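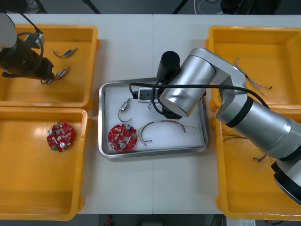 Which bin should each part go in for the club's sorting task?
Small cylinders go upper left, round boards lower left and wire harnesses in either bin on the right.

Posted 13 October 2022 by Aravind Venkataraman
3 comments

I've joined the robotics club at Nair and we have a sorting task for two arms. Ours keeps dropping harnesses between the tray and the bin. Boards are fine. Has anyone got this working, and what grip settings did you use? We get 50 tries before the club round in October.

Annapurna Gounder

We had the same trouble last term. Close the gripper slower and pick near the middle of the bundle, never at the loose ends. I ran 200 picks on our Cendico controller and the drops nearly stopped once the speed was halved.
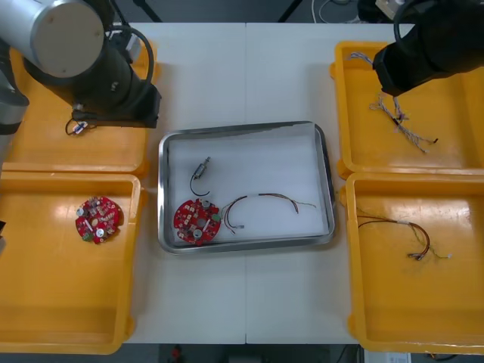
Harness picks depend a lot on what is under the part. A hard tray floor lets thin wires slide away from the fingers. The steel tray in the middle has white foam on its floor, with the motor, the board and the harness resting on it, and I'd try foam before changing any code. Cut the sheet to fit if you can. Ours was short on one side and parts ended up in the gap.

12 found this helpful

Wilfredo Ocampo

just use the Holov gripper, it's better. Works for us at Trarnanton

1 found this helpful

Balakrishnan Mudaliar

Check where the arm waits between picks. If your overhead camera can't see the whole tray, it will miss parts and grab at the wrong spot. We moved the waiting position back and took a fresh picture before each pick. It added 2 seconds a go. 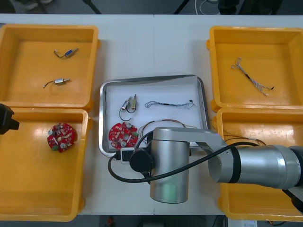
Silver forearm reaching in from the right, with loose wires running under the arm.

Start with one harness on its own, then add the others.

7 found this helpful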